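31 août 2025

Je repasse mon linge moi-même, je vide le lave-vaisselle moi-même et, quand je cherche la bonne rallonge dans le tiroir du bas, c'est encore moi qui me bats avec les nœuds. Voilà des années que je lis des articles qui m'annoncent la fin de tout cela, et je dois dire que j'y crois un peu, par tempérament, comme je crois chaque printemps que mes tomates vont donner.

L'atelier Jurkitz, à Dumine, ouvrait ses portes aux curieux, et j'ai fait le trajet depuis Pesau sous une chaleur à ne pas mettre un chat dehors. J'avais déjà vu en février une démonstration de pliage de serviettes, dans une halle glaciale, et j'en étais revenue partagée : la serviette avait bien été pliée, mais j'avais eu le temps de finir mon café et d'en reprendre un ! Je voulais savoir si les choses avaient avancé depuis.

Cette fois, pas de linge. On parlait de câbles et de boutons, de petites choses qu'on manipule sans y penser dans une cuisine ou au pied d'une machine. Brancher un chargeur, basculer un interrupteur, appuyer sur le rouge et pas sur le noir. Je me suis dit que c'était presque trop facile, et puis je me suis approchée de la table.
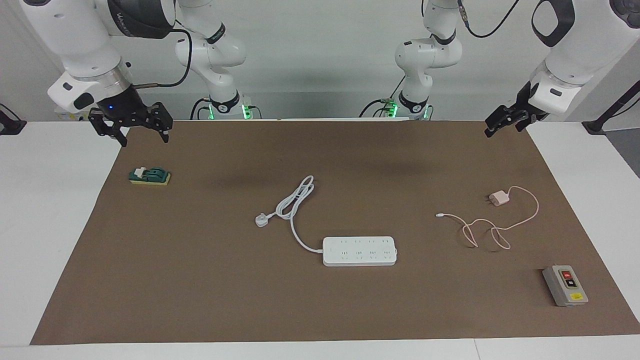
*Les deux bras au-dessus du tapis brun, avec la multiprise, le chargeur rose pâle et le boîtier à boutons.*

Ce qui m'a retenue, c'est le câble rose. Regardez comme il s'emmêle, avec ses boucles les unes sur les autres : chez moi, ils sont tous comme ça. Un enfant le secouerait deux fois et tirerait sur le bon bout. Une pince à deux doigts, elle, doit d'abord comprendre où commence la boucle et laquelle passe dessus, et un câble qu'on soulève change de forme en route. Les boutons me paraissent plus à sa portée, parce qu'un bouton reste là où on l'a laissé (c'est sa grande politesse).

Pendant la petite causerie qui a suivi, on nous a donné les chiffres d'un essai maison : 707 tentatives de branchement, étalées sur quelque 50 jours. J'aurais bien aimé connaître la part de réussites, j'ai posé la question, et la réponse a été aimable et longue sans que j'arrive à noter un pourcentage. J'en ai tout de même retenu que la fiche déjà bien orientée passe assez souvent, et que tout se gâte dès qu'elle est couchée sur le côté.

Alors, les machines peuvent-elles faire nos corvées ? Pour l'atelier, je dirais que oui, par morceaux, quand on leur prépare bien la place. La maison Kramer, dont j'ai visité la chaîne il y a quatre ans, avait déjà des bras qui vissaient mieux que moi et sans soupirer. Pour la maison, avec mon tiroir du bas et les chaussettes sous le canapé, je garde ma patience et mon panier à linge encore un moment.

Je retournerai à Dumine s'ils rouvrent cet hiver. D'ici là, j'ai une rallonge à démêler, et si l'un de vous a une bonne méthode pour ranger les chargeurs, les commentaires sont ouverts.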